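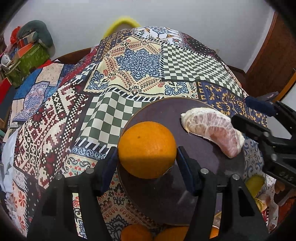
Orange and peeled pomelo on the patchwork cloth.

About Dal Bello

Dal Bello sells fruit and the cloth you put under it. We are told this is two businesses. It has been one business for 19 years, on Pilance Street, in a building that used to sell carpet and still smells like it in damp weather.

The fruit side came first. We started with citrus because citrus is forgiving. You can drop an orange, apologize to it, and sell it the same afternoon. We have since moved on to less patient things, but if you walk in between the first cold snap and spring, most of what you see will be round and orange, with the pomelos along the back wall where the shelf is bolted to something.

The cloth side came in by accident. We had put a patchwork-print tablecloth over the display table to hide the table. Customers picked up a bag of tangerines, set it back down, and asked how much for the cloth. After a winter of this we ordered a bolt and learned to hem. The hems from that first year are not discussed.

What we sell

Oranges, tangerines, pomelos, grapefruit, lemons, and whatever else the growers talk us into. Some 18 kinds of citrus pass through in a good year. Several taste very much like each other, and we will defend the differences anyway.

Pomelos, whole or peeled. A pomelo is a grapefruit that has been left alone to think. The rind is thick, the pith is thicker, and by the time you reach the fruit you have usually lost interest or a fingernail. So we peel them at the counter for a dollar. We take them down to the segments and leave the membrane on, which you pull off at the table. It comes away in one piece if you start at the tip and don't rush.

Sugar cane, by the length, when we can get it. It is sold peeled to people who want to eat it and unpeeled to people who want to own it.

Fruit plates. You tell us how many people, and we send the fruit, the plate and the cloth. The plates are dark, on purpose. We tried white ones and the oranges looked like they were waiting for a dental appointment. We would like the plate back. Of the plates that have gone out so far, a number are now living full lives in other people's kitchens, and we know whose.

Tablecloths. Printed patchwork, round or square. The prints put checks next to paisley next to something off a ski sweater, and by rights it shouldn't be possible to eat in front of it. It hides juice extremely well. Wash cold, hang to dry. Do not iron it unless you enjoy that.

How we set a table

People ask, so we wrote it down.

Cloth first, and let it hang how it wants. Put the biggest thing on the plate next, toward the back or leaning on something. Oranges go in the middle because they will end up there regardless. Small fruit goes in the gaps. Leave a tangerine or two on the cloth, off the plate, so that the first guest has something to take without wrecking your arrangement. Open a piece of pomelo before anyone sits down. An unopened one will be admired all evening and go home with you.

We teach this as a class in January, in the back room, for anyone who signs up. It takes an hour and a half, of which the arranging is maybe a third. The rest is eating the materials.

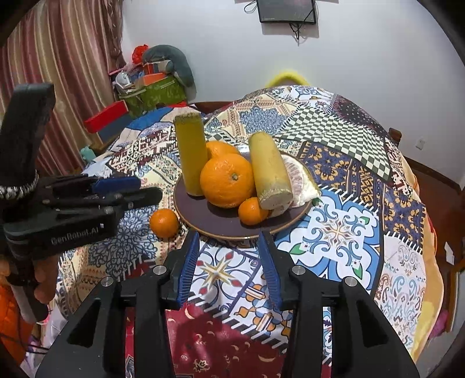
Lucrezia Bassi wrote to tell us that we are wrong about the tangerines. In her house everything stays on the plate, she says, and a tangerine on the cloth is a tangerine on the floor by dessert. She also feels that cane should be cut short enough to pick up politely, that ours never is, and that she has ordered it again for the holidays. We have her letter up by the register.

Where it comes from

We buy from 2 growers directly and fill in the rest from the wholesale market, which opens at an hour we have stopped mentioning to our families. The crates say Morex on the side. That is the crate company. We are not Morex and can't help you with your crates, although we get the calls.

On the subject of calls: our phone line is an Imatel system that came with the lease. Press anything. It all rings in the same spot, next to the scale.

The numbers

We delivered 1,407 fruit plates in our last full year. We know because the accountant asked, and one of us sat down with the order books and a sandwich and added them up by hand, twice, getting the same answer the second time. The accountant had wanted a different number.

Finding us

Pilance Street, between the locksmith and the other locksmith. Parking is in back, past the sign that says there is no parking in back. We close when the citrus looks tired, usually six o'clock, a little later in December.

Orders for plates need a day's notice. Orders for cloths need three, more if you want a round one, as cutting a circle out of patchwork print makes everybody here short-tempered. Returns on cloths are accepted if unwashed. Returns on oranges we handle case by case.

Page last updated October 26, 2019. The price of peeling a pomelo has not changed since then, but ask.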